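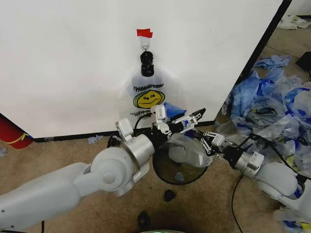

Two arms is the whole pitch, Bjarke Eyvindsson told us before we'd signed in. One arm can't open a bag.

Search this site Go

Cullard open day, 3 August 2022. Quick notes, more later. Went for the Moodley kit (two arms, grippers, software, on lease). Job on show was plastic bags: the hook, the heap, the bin. Soft film is awful stuff to grip so fair play for picking it. Lease is 19 a day, 1000 up front, freight extra. Didnt get a straight answer on spare fingers. 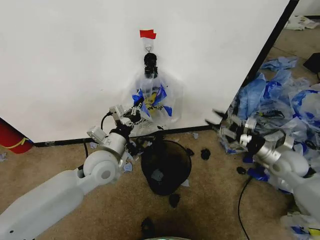 Na-rae Shin wanted to know who retrains it when the bags change, and was told support is four hours a month, colour brochure to follow. Hmm. Would trial it at our depot, wouldnt sign yet. Parking terrible, arvo tea good.

Recent
Forkville recycling fair
Sukelton baler, second vist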